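Notes on sheet metal bins, mostly the floors

I have been putting off writing up the bin work because it is not very interesting to look at, and because I kept thinking I would finish the second one first. I haven't finished the second one. It is February, the shop is cold, and the notebook is getting hard to read, so I'm typing it up now before I lose the thread.

The background is short. I like open-topped metal bins with sloping sides, the kind that parts get tipped into and picked out of. Plastic totes are lighter and cheaper and I own plenty of them, but they bow when full and the bottoms go soft and fuzzy after a few years of castings and offcuts. A folded metal bin stays the shape you folded it. If you get the angles right, the contents slide to the middle as you take from the middle, and you stop having to scrape along the corners with the side of your hand.

The angles are the part people argue over. A wall at 90 degrees gives you the most volume for the footprint and the worst corners. A wall that slants outward costs you bench width and gives you a bin that feeds itself. How far it has to slant depends on what you put in it. Dry machined parts with a smooth finish will move on a fairly modest slope. Anything oily sticks to the sheet and to its neighbours. Rubber grommets will sit on almost any slope you care to fold and look at you.

I tested this in the least scientific way available, by propping a piece of offcut sheet on blocks and tipping it up until things moved. I used whatever was in the drawers. The results filled most of a page and the useful summary is that flat things are worse than round things, small flat things are much worse than large flat things, and washers should be kept in a jar.

The second matter is the fold line. Where a flap meets a wall you get a long straight bend, and that bend takes more abuse than any other part of the bin apart from the floor. Things get dragged over it on the way out. Arms lean on it. If there is paint or powder coat on the sheet, it goes at the fold first, because the coating was already stretched there. I have stopped coating the inside of mine. On the outside I still paint, and I mask a strip along the bend and leave it bare. It looks unfinished and it doesn't flake into the contents.

Khúc, the folding shop out past the rail yard, did the bends on both of my bins. I cut the blanks myself and they put them through the brake. They wanted a larger inside radius than I had drawn, and I gave in, and they were correct. A tight bend collects grit. You can't get a brush into it, and a vacuum nozzle goes straight over the top. With the larger radius I can wipe the whole fold in one pass with a rag over two fingers.

Floors, then. This is what I meant to write about.

A bare metal floor starts marking the first time something is dropped on it and it does not stop. My first reaction was to try to prevent this. I put in a rubber mat, which slid. I glued the mat, which trapped swarf under one edge where the glue had missed, and after a couple of months the mat had a lump in it and small parts rolled off the lump into the corner I had been trying to keep clear. I pulled the mat up and spent an afternoon getting the glue off with a plastic scraper and solvent, with the door open, in a wind.

After that I left it bare. Scratches on a bare floor are not a fault. They run in every direction, none of them is deep, and after a while the surface settles into an even dull haze that is easier to look at under a bench light than new sheet, which throws glare straight back at you. The wear also shows you how the bin is being used. The scuffing collects where the picking happens. If one side stays bright and the other goes cloudy, the bin is in the wrong place or the wrong way round for whatever is reaching into it.

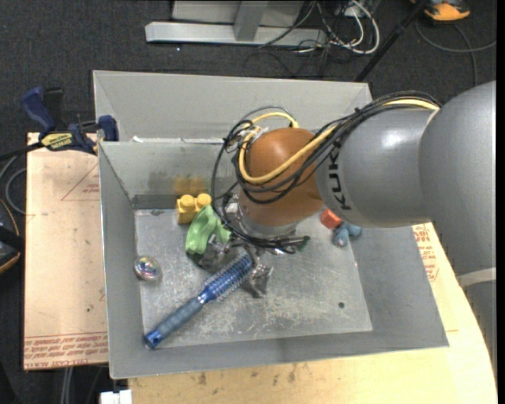
Worn low down in the middle is what you want, according to Idun Eklund, and she wrote me a long message about it after I put the first half of these notes up on the Driltadby list. Her view is that a floor with its scuffs toward the centre means the side walls are doing their share, and that she would worry a good deal more about a bin with clean sheet in the middle and a worn ring around the base of the walls. In that case the contents are hanging up on the slope and being dug out of the edges. She also said I was wrong about masking the fold, and that I should just leave the whole bin unpainted and stop fussing.

I take the first point completely. I had been reading wear as a measure of how much and had not thought enough about where. On my own first bin the ring is there, faint, along the left side. That is the wall I folded steepest to save bench width, so it fits her explanation.

On the second point I disagree. An unpainted exterior is fine in a heated building. Mine is a detached garage with a door that doesn't meet the slab, and bare mild steel in there goes brown at the bottom edge over one winter. If I were buying stainless I would leave it alone. I priced stainless for the second bin and the sheet alone came to $363, against $188 for the mild steel, and I could not make a case for it to myself or to anyone else in the house.

A few other things from the notebook, in the order they were written down.

Edges. The top edge needs a hem or a flap. A raw sheared edge on a thing you reach into all day is a bad idea no matter how well you deburr it. I prefer a flap folded outward, wide enough to rest a forearm on. A closed hem is neater but it holds water if the bin is ever washed out, and then it rusts from inside the hem where you can't see it.

Noise. A metal bin is loud. The sound comes mainly from the floor panel ringing, and the fix is underneath, not inside. I stuck two squares of self-adhesive damping sheet to the underside, off centre, and the ring dropped to a thud. The Wanatton brand was what the auto parts counter had. It has stayed stuck so far, including through the cold spell, which I did not expect from an adhesive that wanted to be applied at room temperature.

Flatness. The floor should be flat and it should be level, and those are separate jobs. Mine came back from folding with a slight crown in it, high in the centre, and everything wandered to the walls. I put a straightedge across it and could see light under both ends. I took the crown out with a dead blow hammer and a block of maple, working from the middle outward, checking every few hits. It is slow and dull work, and you will go too far at least once. Slightly dished is better than slightly crowned, so if you have to miss, miss in that direction.

Corners. I left the vertical corners open by a hair instead of welding them. Dust falls through. So do very small screws, if you keep very small screws in a large bin, and you shouldn't. Nhàn Quan welds hers full length and grinds them smooth on the inside, and they are much nicer than mine. She has a TIG set and a good deal more patience.

Cleaning. Empty it completely, brush toward one corner, vacuum the corner, then wipe with a dry rag. I used to finish with an oily rag and have quit doing that on the inside, as the film grabs dust and then the dust grabs the parts. If there is surface rust, a grey abrasive pad takes it off in a few minutes, and the new scratches vanish among the old ones by the following week.

Lighting. Light from one side shows every scratch and makes shallow parts cast a shadow, which helps you find them. Light from straight overhead flattens everything, and a grey part on a grey floor more or less disappears. I moved the lamp to the left and down a bit and stopped losing shims.

Height. Set the bench so the floor of the bin is at wrist height with your elbow bent, then allow for the flap. I set mine by the top edge the first time and ended up reaching down into it with my shoulder. I cut five centimetres off the bench legs and that was enough.

The second bin is still in blank form, leaning against the wall behind the drill press. The plan is a wider slope on both sides, the same large radius at the folds, no mat, and paint on the outside only. Idun can have her say about the paint when it's done. I need to book time on the brake with Khúc before then, and they are shut until the end of the month, so in the meantime I'm back to straightening the old one's left wall, which has picked up a dent from a vise handle -- mine, dropped from the shelf above.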